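Ernbridge Neighbors Forum > Crime & Safety > Package thefts on Venter Street

dockside_marge wrote:
Third one this month. Somebody walked up our steps at 2 in the afternoon, picked up a box of cat litter and strolled off with it like he'd paid for it. I hope he enjoys the 20 pounds of clumping clay. I filed a report online and got a case number and a link to a tip sheet that says to "be home for deliveries." Great, I'll quit my job.

Anyone else on Venter between the laundromat and the church get hit?

tomasz_w wrote:
Us, twice. First was a phone case, second was a set of Vemex door hinges. Gray hoodie, black backpack, white sneakers, so we've narrowed it down to everyone under 30.

hollowpoint_hal wrote:
Get a camera.

dockside_marge wrote:
I have a camera, Hal. I have a lovely clear video of the top of a hood.

hollowpoint_hal wrote:
Then it's mounted too high. Everybody puts them up by the porch light because there's a wire there. Chest height by the door frame, angled up a little. I caught a guy's whole face that way in December and they picked him up inside of a week.

rcb_ernbridge wrote:
They picked him up and he was out before you'd finished posting about it. I remember the thread. You were very upset.

hollowpoint_hal wrote:
I was upset with the judge. The camera did its job.

Chantelle Coetzee wrote:
I run the block watch for Venter and Ukham Court, for those who haven't been cornered by me at the mailboxes. Two things. Please file a report every time, even for the cat litter. The precinct decides where to send patrols by looking at reports, and as of 14 April 2023 our street shows up on their map as a peaceful meadow. Second, the pharmacy on the corner will hold packages for free if you ask at the counter. They keep them 16 days.

rcb_ernbridge wrote:
With respect Chantelle, I've filed every time since I moved here and the only patrol car I've seen was parked outside the donut place. I didn't believe that one either until I saw it.

Chantelle Coetzee wrote:
You and four other people file. There are 100 units in Ukham Court alone. If they all did it we'd have something to wave at the captain.

tomasz_w wrote:
I'll file the hinges. Do I put down the value or what I'd have paid to not install them?

pennyfarthing wrote:
Unpopular opinion maybe, but I'd go easy on the gray hoodie business. My son got stopped outside our own building last winter carrying our own package. He's 15. He owns a gray hoodie because I bought it for him.

hollowpoint_hal wrote:
Nobody's accusing your son.

pennyfarthing wrote:
Somebody did, Hal, that's why I brought it up. With a flashlight.

dockside_marge wrote:
That's fair and I'm sorry that happened. I'm not posting the video anyway. It would only help if you recognized the guy's parting.

lurker_on_4 wrote:
Has anyone tried a lockbox? The big metal kind you bolt down. My landlord says no holes in the porch, but he also says the boiler is fine.

tomasz_w wrote:
My sister has one across town. Works great, except the drivers leave the packages on top of it.

rcb_ernbridge wrote:
Of course they do.

Chantelle Coetzee wrote:
Some drivers will use it if you put the code in the delivery notes. Change the code now and then. And lurker, get the answer about the holes in writing. Next block watch meeting is in the laundry room at Ukham Court, 7 pm, date will be on the door. Bring your case numbers. Hal, bring your own chair this time.

hollowpoint_hal wrote:
It was one time.

23 comments | 6 shares

Recent in Crime & Safety
- Bike taken from Ukham Court rack, lock left behind
- Who is ringing doorbells at 5 am
- Car windows on Church Hill, again
- Found: one set of keys, very large fob
- Is the precinct tip line still a real number 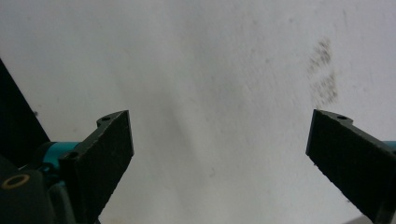

Gray-brown smudges on a pale surface.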